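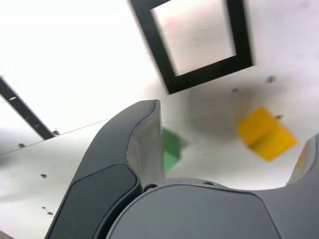 December
By Essam Metwally and Abdelghani Ashour

3. Build and trial set-up

3.1 Gripper and work surface

The arm was put together in the shared workshop at Hadham over one winter, mostly in the evenings. We wanted a set-up that another small workshop could copy without a machine shop, so most of the choices below favour parts that are easy to replace. The control software is Vokska, which runs on an ordinary desktop computer under the bench.

Figure 1. Wrist view of the two-finger gripper over the white work surface, with a green block and a yellow block near the fingers. The black square outline is at the top.

The gripper has two dark grey fingers on a broad, rounded palm. Each trial uses plain coloured blocks, because colour is enough for the software to tell them apart and the blocks cost very little. The surface is white and fixed down with small screws. We left the screw heads bare. Early on we covered them with tape, but the tape lifted at the corners and caught on the fingers, so it was taken off again.

3.2 Lighting and blur

Light was harder to manage than the mechanics. The workshop has windows along one side, and on a bright Sunday the white surface washed out in parts of the view. Blocks also blurred when there was quick movement, as the yellow one does in Figure 1. We lowered the top speed of the wrist and kept the remaining blurred pictures in the set – removing them by hand would have made the method hard to repeat.

3.3 Trials

We collected 3,000 pictures over 60 sessions. Of these, 1,000 were set aside for testing and never used to tune the software. A session was stopped and started again if a block left the surface. Start positions were drawn from a printed list, and the same list was used by both authors.

The main mechanical fault was slack in the finger joints, which grew worse during long sessions. Tightening the joints before each session was enough to keep it in check. We did not measure wear on the fingertip pads, and this should be done before the design is used for heavier objects.

Related items
Yordanov: notes on a low-cost wrist joint
Ganex motor driver, wiring and first tests
Tool storage at the Hadham workshop

Contact the authors | Copyright Hadham shared workshop | Back to top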